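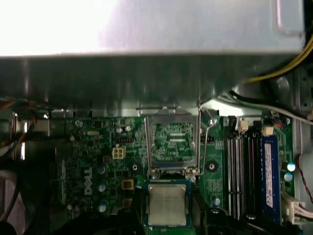

Progress report, July
The Sowah biography: research and first draft

Dear Margaux,

You asked for something short and I'm going to fail at that, so get a coffee. The main news is that the book has a shape now, and there are chapters you could hand to a stranger. When I wrote to you in the winter I had a pile of notes and a bad feeling about chapter three. I still have the bad feeling, but chapter three exists.

For anyone on the board who's coming to this cold: the book is a life of Abla Obeidat, who ran the Sowah Press out of two rented rooms in Baltport and published poets, cookbooks, a shipping almanac and one very strange novel about a lighthouse that people still argue over. The grant pays for my research time, travel, and Nadine Akl's translation work on the Arabic letters. The contract with Serovo is for the finished manuscript, so they aren't part of this report except where I mention deadlines.

Where the draft stands

Six chapters are drafted out of a planned eleven. The childhood chapter is the shortest and will stay that way. Obeidat hated talking about being a kid, and the people who knew her then are mostly gone, so I have school records, one cousin's memory of a goat, and a photograph of a birthday party where she's scowling at the cake. I tried padding it with neighborhood history and Jarlath (more on him below) wrote "who cares" in the margin, which hurt and was fair.

The Baltport arrival chapter is the one I'm happiest with. I found the boarding house! The street was renumbered after the harbor road was widened, and everybody who has written about her, me included in the original proposal, had put her at the wrong end of it. She was four doors from the printer who later gave her credit. That makes the founding of the press a lot less mysterious. She walked past his window every morning and at some point she went in.

Chapter three covers the first years of the press and it's a mess because the money is a mess. She kept accounts when she felt like it. There are long stretches where the ledger is perfect, every stamp written down, and then there's a gap of most of a year with nothing but a recipe for pickled turnips. I have been filling the gap from the other side, meaning the paper merchant's invoices, and I'd say I can now follow the business through all but the worst of it.

Chapters four through six go from the almanac to the lighthouse novel. Those came quickly. I will warn you that five is too long and I know it.

The letters

This is the part of the work your money has changed the most, so I want to be specific. The family collection turned out bigger than the estimate in my proposal. The finished list comes to 2,628 letters, and that includes carbons of her own side of the correspondence, which I had been told were thrown out. They were in a hatbox. Nadine has been through all the Arabic ones and has made full translations of the ones I flagged, plus short summaries of the rest. Her summaries are so good that I've started stealing adjectives from them, with permission.

What the letters do is give Obeidat a sense of humor. The public version of her is stern, because the interviews she gave were stern. On paper to her friends she's wicked. She reviews her own authors, she reviews their spouses, she has a running feud with a bookbinder over glue. I had written her as a kind of monument in the sample chapter you read, and I've gone back and rewritten nearly all of that. If the board members liked the old version I'm sorry – it was less true.

There are still 2 restricted bundles. The family wants to read those before I do, and I think that's reasonable, but it has held up chapter eight. Ziad Tannous, who speaks for the estate, has told me he expects an answer by the fall. I've drafted around the hole. If the answer is no, the chapter on her second marriage will be thinner and I'll say so in the notes.

Interviews

I've done most of the ones on the original list. Two people declined, both politely, and one of them then called me back and talked for an hour and a half off the record, so I know a great deal about the warehouse fire that I can't use. I'm looking for a second source. The retired typesetter was worth the whole trip by himself. He remembers the order the pages of the lighthouse novel came in, and it wasn't the order they were printed in, and he's quite sure she moved the ending on the last night without asking the author. The author's own letters sort of back him up. I need to be careful with this one and I've written it as his account and left it there for now.

I added three people who weren't in the proposal, including the daughter of the Baltport printer. She's sharp and doesn't much like Obeidat, and the book needed somebody like that.

Fact-checking

Jarlath Ó Flaithearta is reading each chapter as it's finished. I had budgeted for him to come in at the end, and I changed that after the street number business, when I realized how many small wrong things I'd copied from the old newspaper profile. It costs the same overall, just spread out differently. He has caught a ship that hadn't been built yet, a bishop with the wrong name, and a whole paragraph where I'd merged two separate dinners. He's also been through the endnotes for chapters one to four.

Money

The travel line is underspent, mostly thanks to a cheap room over a bakery. The translation line is used up. I would like to move what's left in travel over to translation so Nadine can do a second pass on the poets' letters, where the tone is hard and a summary won't do. I think this falls under the amount I can shift without a formal request, but please tell me if I've read the rules wrong. The scanning is done and paid for. The permissions line is untouched and I expect all of it will go on photographs, mainly the Pumix studio portraits, which are wonderful and priced accordingly.

What's slipped

I said I'd have seven chapters by now and I have six. Part of that is the hatbox. Part of it is that I rewrote the opening four times and ended up with the second version. I also had the flu, and lost most of a month to being stupid and tired.

I don't think the final date is in danger. Seven is outlined scene by scene, nine and ten lean on material I've already got in order, and eleven is short because she stopped publishing and mostly gardened. Eight is the one I can't promise. My editor at Serovo knows all this and is being calmer about it than I am.

Coming up

Between now and the next report I want to finish seven, cut five by a third, and go back to Baltport for one more week to read the harbor court records. There was a lawsuit over the almanac (a captain claimed a wrong tide table put him on a sandbar) and I've only seen her side of it. I'd also like to find out what became of the press itself, the big machine, which was sold to somebody inland and then drops out of the paperwork.

I can send you chapters two and four whenever you want them. Two is clean. Four still has notes to myself in capital letters, so if you see GOAT AGAIN? in the middle of a paragraph, please ignore it.

One question for you: does the board want the acknowledgment wording in the book to match the one on the website, or the longer one from the award letter? Serovo would like it early because they're fussy about the front pages.

Thank you again for being patient about the winter.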